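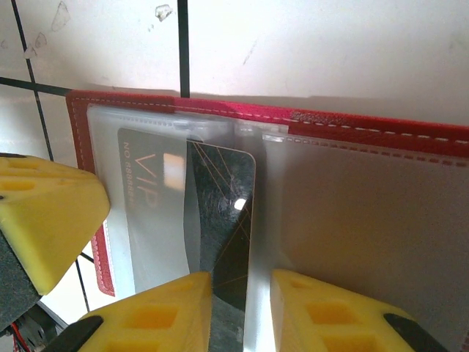
3 min read

Home Notebook Recordings Word lists People Contact

Print this entry | E-mail this entry

Search the notebook Go

Notebook, September. Lakositz founding story, second pass

Started at 8.40. Desta had already put the three tellings on the shared drive, so I worked from those and left the older typed copy alone until the afternoon.

Short names as before. R1 is the long telling from Reltum, R2 the short one from the same village, S is the Sutley telling. All three give the same bare line: two brothers come down the river, the elder is refused water at a well, the younger marries the well-keeper's daughter, and the first house at Lakositz is built where her mother's loom fell. After that they part company.

R1 has the elder brother turn into a heron. R2 has him walk off north with no more said. S does not have him leave at all. He stays, digs a second well, and his children are the dyers. Felista thinks S is the older shape, as the dyers still held the second well in living memory and would have wanted a story for it. I would say that argues the other way. A family with a claim has every reason to add a bit on the end. We left it there.

Transcript lengths, for the table: R1 is 2,038 words, S is 759, R2 is 654. R1 is long mostly through the list of gifts at the wedding, which the teller gives twice, once for each side of the family. I have kept both lists in. Mayuree wanted the second one cut to a note, but they are not the same. The groom's side has salt and a bell, the bride's side has no bell. If the bell matters later (it rings by itself in the flood episode) then we need to know who brought it.

The word for the loom. In R1 and R2 it is the everyday word. In S the teller uses one I did not know, and Zawadi gives it as 'the standing frame', the old upright kind. She has only heard it in a lullaby. To be entered in the word list with a query – not to be put into the English text until someone outside S confirms it.

Afternoon. Went through the Arrieta typescript against R1. It is clearly a reworking. The speeches are tidied, the mother-in-law has lost all her jokes, and the heron is now a 'noble bird'. Page 143 has a whole paragraph on obedience that matches nothing in any telling. I have marked it as the editor's own. Fiona says the same paragraph, nearly word for word, turns up in the flood story in the same typescript, which rather settles it.

One thing in its favour: it keeps the name of the well. All three of our tellers just say 'the well' or 'her well'. Fiona will ask next time she is in Reltum whether the name means anything to people, but without saying it first. Last time we gave a name in the question we got it straight back in every answer and the lot was useless.

Also noted: in R2 the teller stops when the younger brother first speaks, says something to a child in the room, and starts the sentence again with a different verb. Before: 'he begged'. After: 'he asked'. Desta had transcribed only the second. Both are in now, with the break shown.

To do

Zawadi – listen again to S from the digging of the second well, the dyers' names are not clear to me
Desta – line numbers for R1, restart at each episode
Me – redo the opening in English, 'came down the river' reads as if they had a boat and none of the tellers gives them one
Mayuree – draft of the note on the wedding gifts
Felista – ask her aunt about the heron. There is a saying about herons and thirsty men which may be all that is left of a longer piece

Stopped at 5.15. R1 checked as far as the flood, the rest still to do.

Print this entry | E-mail this entry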